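第六讲 客房保洁岗位的自动化与人员变化
课程:服务业自动化与劳动组织 讲义更新:2020年11月5日
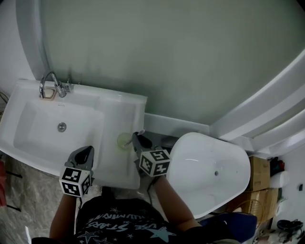

一、作业对象
本讲讨论卫生间台面整理。该工序包括杯具、牙刷类细长物的拿取与归位,以及台面和洗手盆边缘的擦拭。作业者双手各持一只夹爪,夹爪上装有印黑白方形标记的白色立方体,用于定位。台面延伸段的浅绿色半透明杯子属于典型对象:口径小,杯内细柄物倾斜,夹取角度受限。

二、案例背景
Wurnbridge酒店公寓共有客房199间,原由保洁班组按层包干。6月起,该单位与集成商Nindine合作,分解客房工序,将台面整理列为首批评估项目。评估期内记录夹取动作2000次,其中769次涉及细长物。浴缸清洗、布草更换未列入本期。

三、工序分解
1. 接近:夹爪移至物体上方,指尖朝下。
2. 对位:夹指开口方向与柄的倾斜方向一致。
3. 夹持:夹紧力以柄不滑脱、杯不移位为准。
4. 提起与放置:先沿柄的轴向提出,再平移。
5. 复位:夹爪退回台面前沿,等待下一动作。
第2步耗时最长。对位失败时允许重做一次,再失败则转人工处理,并在记录表中注明物体类别。

四、岗位内容的变化
(1)动作示范成为正式工作内容。熟练保洁员手持夹爪完成日常动作,速度低于徒手作业,初期差距明显。
(2)异常处理的比重上升。客人私人物品、液体残留、易碎件仍由人工判断。
(3)班组长增加复核职责,每班抽查30个台面,结果计入设备记录,不计入个人考核。
(4)计件口径需要调整。若沿用按间计酬,示范工时无法体现,员工收入会下降。Wurnbridge采用工时与间数并行的办法,Ristbridge分部仍按间计酬,两处数据不可直接比较。

五、劳动负荷
台面作业多为低头姿势,前臂长时间前伸。持夹爪时手腕额外承重,连续作业应设间歇。Srisuk培训中心的教材把示范作业与普通保洁分开排班,同一人一个班次内不安排两段连续示范。
负荷评估应同时记录低头时间、前臂悬空时间和换手次数。仅统计完成间数,会低估示范岗位的负荷。

六、讨论题
1. 示范数据由员工动作产生,其使用范围应在劳动合同还是单独协议中约定?
2. 转人工处理的比例下降后,异常处理岗位的技能等级如何核定?
3. 试为Ristbridge分部设计一份计酬过渡方案,写明示范工时的折算方法。

课前阅读:讲义第五讲“工序分解表的填写”。作业以书面形式提交,附工序表一份。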